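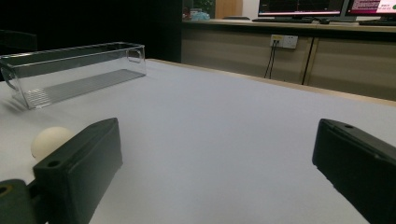

Compte rendu de visite : atelier de démonstration de la société Plondix, site de Grikelside

Dans le cadre de la préparation du plan d'équipement pluriannuel, une délégation de l'établissement s'est rendue le 7 décembre 2023 sur le site de Grikelside, où la société Plondix présente ses matériels de préhension et de manipulation légère. La délégation réunissait le service des achats, la direction technique et le département de formation en automatisme.

Objet du déplacement

La visite devait permettre d'apprécier, avant publication de la consultation, le coût complet d'un poste de manipulation destiné aux travaux pratiques. Le dossier budgétaire transmis en juin ne comportait que le prix des matériels principaux. Les postes annexes (mobilier, objets d'essai, alimentation électrique, postes informatiques, formation des utilisateurs) n'y étaient pas chiffrés.

Déroulement

Après une présentation générale, la délégation a été conduite dans la salle d'essais. Les exercices de prise s'y font sur une grande table blanche, avec du matériel courant : une petite balle claire, un bac rectangulaire en plastique transparent muni de poignées. Le long de la salle, un meuble bas à portes en bois clair supporte les écrans et les claviers. Les prises de courant se trouvent en façade de ce meuble.

Cette disposition a retenu l'attention du service technique. Nos salles ne disposent que de prises murales, et le raccordement de postes placés au centre de la pièce supposerait des travaux qui n'ont pas été prévus au budget. Un relevé sera demandé pour les deux salles concernées.

Les doigts de préhension, de couleur vert très foncé, sont traités par le fournisseur comme des pièces d'usure. Plondix propose le jeu de remplacement au prix de 871 euros hors taxes. Il est recommandé d'en inscrire un par poste dès la première année, sur la ligne de fonctionnement.

Éléments financiers

Trois postes sont envisagés. Le fournisseur applique un forfait de mise en service de 1000 euros par site, quel que soit le nombre de postes livrés simultanément. Une livraison échelonnée sur deux exercices entraînerait donc la facturation d'un second forfait. Le service des achats souhaite que cette clause soit examinée lors de la rédaction du cahier des charges.

La maintenance peut être souscrite auprès de Plondix ou confiée à un prestataire agréé. Le cabinet Hosseinzadeh, qui assiste l'établissement pour la programmation des investissements, préconise de l'isoler dans un lot distinct. Le logiciel de pilotage Ziro est fourni sous licence annuelle ; les conditions de reconduction n'ont pas été communiquées au cours de la visite et feront l'objet d'une demande écrite.

Suites à donner

Relevé électrique des deux salles : service technique.
Demande écrite relative à la licence Ziro et aux délais de livraison : service des achats.
Liste du mobilier et des objets d'essai déjà disponibles : département de formation en automatisme.
Mise à jour de la fiche budgétaire, investissement et fonctionnement présentés séparément : direction technique, avec l'appui du cabinet Hosseinzadeh.

La documentation tarifaire remise par Plondix est consultable auprès du service des achats.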